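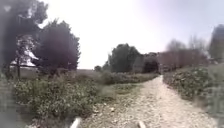
Doldale office says the training numbers look thin for the money, and asks if we can show more fitters signed off before the next payment. Fair point. Short answer is yes, by spring, see under Training.

Progress report, biomass heating installer scheme
2022-12-05

Where we are
Grant covers 11 installer places. All filled since August. Two have finished the full course, rest are part way, most waiting on the commissioning days. Those slipped when the 200 kW demo boiler at Hollenstein failed its flue test. New flue section fitted, retest booked, no extra cost to the grant.

Fuel
Kundedel still supplying chip for the training boilers. Moisture was too high on two loads, both sent back. Credit note recieved for one, chasing the other. Have asked for a moisture slip with every delivery from now on.
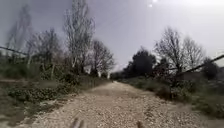

Training
Classroom part done at Jaststead. Went fine, room a bit cold. Still to do: auger maintenance, ash handling, controls. Plan is to run controls twice, small groups, as the first go was rushed and people said so. Sign-off for the rest by end of March if the retest passes. If it doesnt we move the practical days to Doldale, smaller boiler but it would do.

Money
Spend is a little under plan. Travel over, materials under. Would like to move the materials underspend to travel, please confirm by email, form to follow.

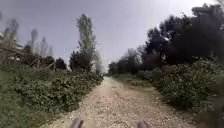
Gravel track with greenery on both sides.

Next report after the retest. Receipts and attendance sheets sent separately.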